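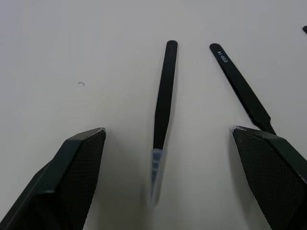
How do I get a demo of a two-arm robot on small hand tools to hold up in front of visitors?

I help run the bench area for our open day in Lunport. We have a two-arm setup and the plan is to let people in by groups and show it doing ordinary bench jobs. One job is picking up tweezers off the table, the black ESD kind with the white number on the handle, and the other is working with a fabric tool roll. The tweezers are thin and lie almost flat, so the fingers have to come down very close to the tabletop, and the approach is slow. I have two main worries. One is that people standing at the back will have no idea what is going on, and the other is that we run over time, with the next group already in the corridor.

Each group is up to 25 people and gets 15 minutes including questions. There are 2 of us on hand, me at the laptop and Tarek Cherkaoui talking. We did a similar thing in June and it went badly. Tarek had finished everything he had to say before the first tool was off the table, and then he stood there. A man asked whether it was broken.

What I want to know:

Should we do the small tools first or the roll first?

Is it better to have the arms already moving when people come in, or start from rest?

Do you let visitors hand it objects they brought? Someone always asks.

The table is the usual pale one in two panels. We keep the tool roll on the near panel and the rest of the props on the far one, so they are within reach when we change over. I can move things if that helps, but I would like to keep the layout we practiced with.

Posted by Yareli Quezada, 23/02/2020

Answer from Siwan Ellis

I have done a fair number of these at Climthorpe, mostly for parents and local business people, and a few for school groups. My answers in your order.

Roll first. It is big, it is a familiar thing, and black cloth with an orange edge shows up well on a light table even from the third row. People understand "it is handling a tool roll" without being told. If you open with tweezers, the front row sees it and everyone else looks at their phones. Put the tweezers second, when they have had a few minutes to get used to the speed, and say before you start that this is the harder one. 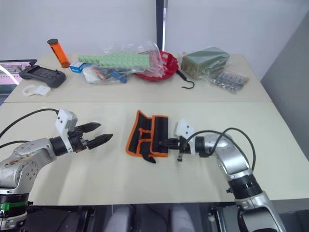 On starting position, I would have the arms at rest when the group comes in. Moving arms pull people toward the table before you have told them where to stand. Put tape on the floor, get them behind it, say your two sentences about safety, then start. The person at the laptop should be the one who says "starting now," out loud. We had an afternoon when the speaker thought it was running and it was waiting for a key press, and that cost us a good chunk of the slot.

As for timing, plan on five minutes for the roll, four for the tweezers, and the rest for questions. If the roll is not done at five minutes, stop it anyway and move on. A group that sees part of two jobs goes away happier than one that sees all of one.

Your speaker needs more material, and it should be stuff that can be cut off in the middle. Have Tarek pass a pair of the same tweezers around the group and ask people to pick them up off a hard surface wearing thick gloves. It fills the slow part and they get the point about thin objects by themselves.

No to objects from visitors. We allowed it once and got a set of car keys, a hair clip and somebody's lunch. If they want to choose, let them choose from the things on the far panel that you have already tried. Ask for a show of hands.

One more thing, put a screen up if you have one. The wrist view is much better for a crowd than standing at the table, even though it blurs whenever the arm moves.
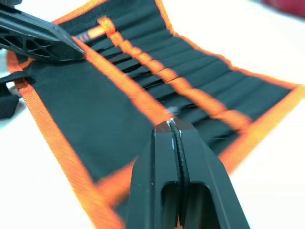
Wrist view over the tool roll, fingertips on the fabric.

If you do use a screen, put it beside the table and not behind the group. I have seen it behind, and everyone turned their back on the arms.

Answer from Berwyn Mathias

Agree with most of that. I would not pass tweezers around to kids though, they are pointy. We used clothespins.

Also check your tabletop before every group. Bits of wire and fluff collect on a pale surface and they look enormous on the screen. Someone will ask what it is and you will lose a minute on it. I keep a lint roller by the laptop.

Answer from Cadi Mathias

Get a Strobel stand for the screen, they fold up. The Drarko ones wobble.

Comment from Yareli Quezada

Thanks. Roll first it is. We have a screen but it is on a wall bracket at the wrong end of the room, so I will ask if we can borrow one on wheels. Siwan, when you stop the roll at five minutes, do you reset it before the next group or just leave it how it is?

Comment from Siwan Ellis

Reset it while they are leaving. One of you walks them to the door and takes the last questions there, the other one fixes the table.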